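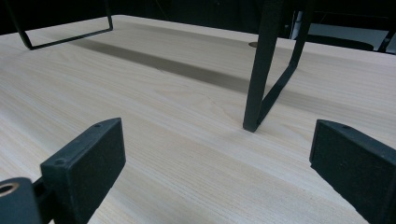 A robot kit is a box of parts that you put together to make a machine that moves. The Brindari kit, made by a company called Hollier, builds one kind of machine: a gripper. A gripper is the part of a robot that does the job your hand does. Your hand has four fingers and a thumb, but many grippers have only two fingers. The two black ones over the wooden table are flat pads with rounded corners, and they lean in toward each other. There is a wide space between them, so the gripper is open. Each pad has a small screw hole near its top corner.

How two fingers hold things

Put your hands flat on the two sides of a cereal box and press. Now lift. You did not need your fingertips or your thumbs. The box stayed up because your hands pushed on it from both sides and the cardboard rubbed against your skin. That rubbing force is called friction. A gripper with two fingers works the same way.

If the fingers press too lightly, the object slips. If they press too hard, a soft object gets squashed. The Brindari gripper has ten settings for how hard it presses. Setting 1 will hold a cotton ball. Setting 10 will hold a full can of soup, and you should keep your own fingers well away from it.

What makes the fingers move

Inside the Brindari is a motor that turns a small gear. The gear pushes two bars, one for each finger, and the bars always move by the same amount. When the left finger moves in, the right finger moves in too. This is why the gripper closes on the middle of an object – if you line it up badly, one finger touches first and pushes the object sideways.

Thin things and thick things

Some objects are harder to pick up than others. A block is easy, because it has two flat sides. A metal stand with thin rods is harder. A rod gives the pads only a narrow strip to press on, and the stand can swing around that strip like a gate on a hinge. A thick, square leg is better, because its flat sides match the flat pads. Before you close the gripper, look for the place where the object is flat on both sides.

Weight matters as well. The gripper can lift up to 300 grams if you hold the object near its middle. If you hold it by one end, the other end droops, and the object may twist out.

What comes in the box

The kit has the motor, the gears, two finger pads, a handle, 200 small screws and clips, and a book of instructions. You will have plenty of screws left over. You also need a screwdriver, which is not in the box, and a grown-up to help with the battery cover. Building it takes most of an afternoon.

Hollier also sells a longer arm called the Kostel. The gripper fits on the end of it. The part number for the joining piece is 2289, and it comes in its own bag. You do not need the arm to use the gripper by hand.

Words to know

Friction: the force that slows things down when they rub together.
Gear: a wheel with teeth that turns another part.
Gripper: the part of a robot that holds things.
Motor: a machine that uses power to make something turn.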